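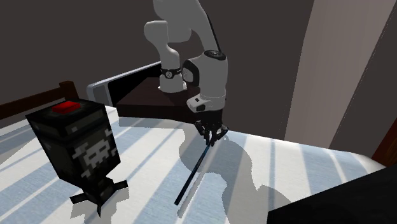 # Teleoperation Gallery: The Bedroom Set

The Pirari program records people guiding a robot arm through household tasks by remote control. Each demonstration is carried out in simulation, and the recordings are later used to train control policies. The bedroom set was prepared by the Tindville laboratory in partnership with Endia and now holds 1466 demonstrations by 103 operators.

Operators work from a seated station with a handheld controller. The position of the hand sets the position of the gripper, and a trigger opens and closes the fingers. New operators complete three practice sessions before any of their work is entered in the set.

**Handling a thin object.** A slender rod leaves little room for error. Operators are asked to approach slowly, with the gripper pointing down, and to pause before closing the fingers. Corrections made along the way are kept in the recording - a policy trained only on perfect motions tends to do poorly once it drifts off course.

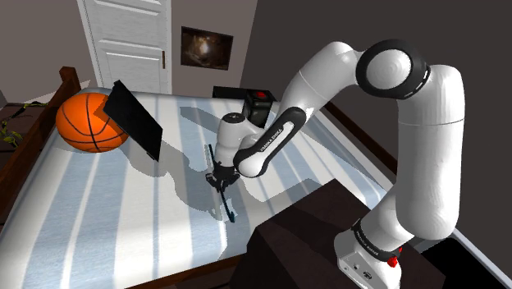
*The arm at work over the striped sheet, with the basketball at the far left of the bed.*

**Working around other objects.** Items that play no part in the task are placed on the bed and moved between demonstrations. Operators are instructed to leave them undisturbed. A demonstration in which one of them is struck is marked as such and stored separately.

**Choice of views.** Every demonstration is rendered from more than one position. The upper links of the arm can hide the gripper from a given side, and operators may switch views at any time without stopping the recording.

## Access and Use

The bedroom set is available to partner institutions on written request. Requests should name the intended use and the person responsible for storage. Still images from this gallery may be reproduced in teaching materials with credit to the Pirari program.

A kitchen set is in preparation under the working name Skála and is planned to include over 3000 demonstrations. Its release is scheduled for January.

Page last revised 2025-07-15.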